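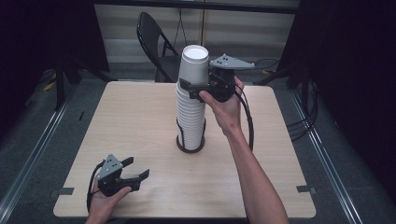
Progress report: paper cup service, Bimlow hall
To: Lulomance small grants desk
Period ending 4/23/22

Where we are

The switch from plastic to paper cups at the Bimlow hall is mostly done. Paper cups are now the only cups we put out for water, juice and cold tea in the main room. The side room still has a partly used box of plastic cups, which we are using up for paint water and for sorting beads and screws. Those will not be replaced.

The grant paid for the cups, the stack bases, a locking cabinet and some shelving in the back hall. The cabinet and shelving are in. We are still short one item, the drip tray for the water cooler. The first one was the wrong depth and went back, and we have a store credit for it.

The cup point

The cup point is a square table with a light wood-grain top. The cups stand on it in a tall nested stack, bottom up, on a round dark brown base. The base keeps the bottom cups in place. In the original plan we had the cups lying in a basket, mouth up, and we dropped that in the first month. People reached into the basket and put their fingers inside the cups, and cups that had been handled went back in with the rest.

With the stack, a person takes the top cup by its closed end. Small children still need help when the stack is full. We talked about keeping the stack shorter, but then it has to be filled several times in an afternoon, and the person filling it is usually also the person signing people in. For now the adult at the sign-in desk hands a cup to anyone who can't reach.

The table used to shift when someone leaned on it, and a tall stack does not do well on a table that moves. We have small pieces of dark tape down at the front corners. They come up when the floor is washed and have to be put down again. A rubber mat would be better and we have asked Yau for a price.

Black folding chairs are kept on the far side of the table. We tried keeping the chairs along the front and people sat in them and blocked the way to the cups.

Choosing the cup

We tested two kinds of cup before placing the main order. The first was a thin cup with a waxy feel that went soft at the rim if someone left water standing in it through a whole class. The second was a plain white cup from Fultel, a little heavier, and that is the one we ordered. It is sold in sleeves of 100, which fit upright in the cabinet with the door closed.

The larger size is used most. We had planned on the small size for water and the large one for juice, but people took large cups for everything once they were on the table, so the second order was large cups only. The small ones we had left were given to the preschool group for snack.

Leaks

The only real problem with the cups so far has been leaks from the bottom. We had complaints from the sewing class early on, after a cup left a wet ring on a pattern. Most of the leaks came out of a single carton. Fultel took back what was left of that carton and sent another at no charge.

We now check a few cups out of every new carton before it goes into the cabinet. The check is simple. Look down into the cup at the bottom disc and the crease where it meets the wall, then follow the seam up the side to the rim. Fill it with water and leave it on a paper towel while you put the rest of the carton away. If the towel is damp, set the carton aside and write the lot number on the sheet inside the cabinet door. White cups with no printing on them are easier to check this way, and we will stay with plain ones. 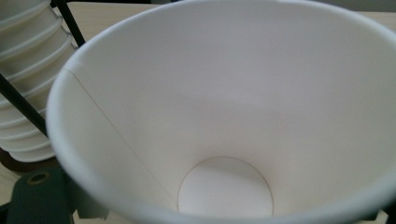 Ghizlane Bensaid wrote in reply to our last short update that she would like to see more on what happens to the cups after they are used. "I understand the stack and the table," she wrote. "What I would like to know is whether the paper cups end up in the same bag as everything else. If they do, please just tell us, and tell us what it would take to change it."

At present most of them do. The hall's regular trash service takes everything in one container, and our recycling hauler does not accept paper cups with a lining. We asked about a separate pickup and were told there is a minimum volume that we do not reach in a month. We have put a collection tube next to the trash can so that used cups get stacked inside each other and take up less room in the bag. That has cut down on how often the bag has to be changed. It does nothing for where the bag goes.

There are two options we are looking at. One is to share a pickup with the school across the street, which has a lunchroom and a lot more volume. The other is a composting service that takes lined cups if they are kept apart from food and plastic. The composting service has sent us its rules but not its prices. Dinesh Selvanayagam is following up on both and we expect to have an answer before the August report.

Reuse

Some of the regular classes now bring their own mugs. We did not ask them to. The ceramics group started it, and the language class followed. We have put up a row of hooks by the sink for mugs. There have been a few mix-ups and one broken handle. We would like to encourage this, but the hall has no dishwasher and the sink drains slowly, so we are not planning to move everyone over to mugs during this grant.

Storage

Unopened cartons are kept in the locked cabinet in the back hall. Before the cabinet came they were on the floor under the coats, and we lost part of a carton to a wet umbrella. Opened sleeves stay in the drawer under the sign-in desk with the end folded over. Please note that the key is now with the office and is no longer on the hook by the boiler.

The shelving is one shelf shorter than what we described in the application. The wall behind it has a pipe we did not know about.

Spending

We have $185 left in the supplies line. That covers the drip tray if the store credit falls short, and one more cup order at the current price. The furniture line is spent. The price of the mat, if we buy it, would have to come out of supplies, and we ask your permission to do that. Receipts are in the folder we share with your office, including the credit slip for the returned tray. The receipt for the shelf brackets is a handwritten one, and the shop can send a typed copy if you need it.

What is next

The water cooler needs a new filter before the summer classes start. We will put up a sign at the cup point asking people to keep one cup for the whole visit, with a pencil on a string for writing names. A pen was tried and it ran on the wet rims.

The summer classes use the yard as well as the main room, and we have not settled how to do cups outside. A tall stack will not stand up in the wind. The likely answer is a short stack kept indoors by the yard door, on a second base, with the same kind of cup.

We will send the composting and pickup prices as soon as we have them, ahead of the next report if they come early.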